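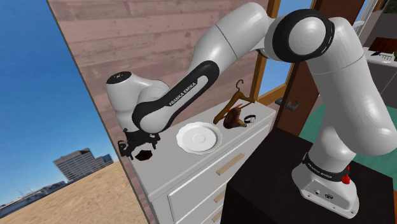
A robot arm over a white chest of drawers, in a computer-made scene.

Lemieux gets go-ahead to defend Comar claim

Nathalie Lemieux has been given leave to defend a claim brought by the furniture supplier Comar, after a judge in Ludosley set aside the default judgment entered against her in October.

Short hearing, over in 48 minutes. Comar wants payment on an unpaid invoice for shop fittings. Lemieux, who trades under her own surname, says the goods came late and 9 of the units were never delivered at all.

The argument on Tuesday was only about service. Comar's solicitors posted the claim form to a unit on the Usis estate, which Lemieux had left the previous spring. No reply came in, so judgment was entered in the usual way. She told the court she first heard of it when an enforcement agent rang her on a Saturday morning.

Comar said the Usis address was still on her invoices and on her website, and that she should of told them if she had moved. Her side produced an email giving the new address, sent to Comar's accounts department well before the claim was issued. Comar accepted the email had been recieved but said accounts had not passed it on.

The judge said that was Comar's problem. A claimant who has been told of a new address can't fall back on the old one, he said, and the claim form had not been properly served. Judgment set aside. He added that he would have done the same even if service had been good, as there was a real dispute over delivery that ought to be heard.

Comar asked for the disputed sum to be paid into court as a condition. Refused. It was also ordered to pay Lemieux's costs of the application, with 90 per cent of the figure on her schedule allowed. Travel was knocked off.

She now has 28 days to file a defence. A counterclaim is likely, for trade lost while the shop stood half fitted, though her solicitor would not put a number on it outside court. Both sides have been told to consider mediation first and to write to the court if they won't, with reasons.

Comar's application ran to 50 pages of exhibits, mostly delivery notes. Several are unsigned, and the judge said the company would need a witness who could speak to them at trial. None has been named yet.

Comar declined to comment. Lemieux said she was "relieved, and tired" and would be back at work in the afternoon.

No trial date fixed. Case management hearing to follow, by phone.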